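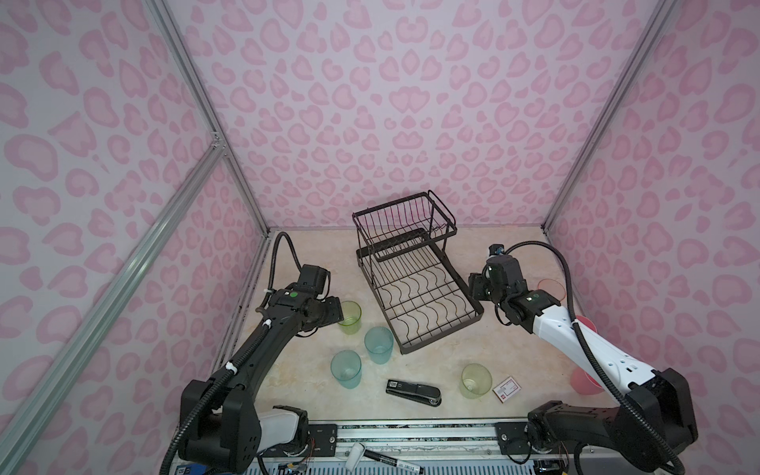 Urport studio opens auditions for English dub of Jara

The Urport recording studio Funwood will hold open auditions in October for the English version of Jara, an animated series in 10 episodes. The studio is looking for voices for 54 speaking parts, from the main characters to the people who say only one line in a market.

Jara tells the story of a young ferry pilot who can hear the river speak, and of her older brother, who does not believe her. The original was recorded in Spanish, with Renata Farías as the pilot and Emiliano Bustos as the brother. Both actors have agreed to meet the English cast by video call before the recording begins.

The dub will be directed by Quyên Lâm, who started in the profession as a script adapter and later played the sorceress in Funwood's version of the fantasy series Cledulbridge. She said that previous work in animation is welcome but is not asked for.

"I have heard very good people who came from radio, from theatre, and one from a call centre," she said. "What I need is a person who can listen to the original and still sound like themselves."

Applicants should send two short recordings in their natural voice and one in a character voice of their own choice. Music and effects must not be added. The studio expects to receive 500 recordings, and those who are chosen will be invited to read a scene in the booth together with another actor — an unusual practice in dubbing, where the actors mostly record alone.

Fermín Retamal, who wrote the series with Cristóbal Espinoza, has read the first English scripts. He said the jokes gave the most trouble, and that in the third episode a whole conversation about soup had to be written again so that it would match the mouths of the characters.

"It is now a conversation about cheese," he said. "Cristóbal prefers it. I am still thinking."

The role of the river has not been given to anyone yet. In the Spanish version it was performed by a choir of children, and Lâm would like to keep the same idea, with young singers from the Urport area. Auditions for under-16s will be held separately, in the afternoon from 4 p.m., and a parent or guardian must be present.

The closing time for recordings is noon on the last day of the month.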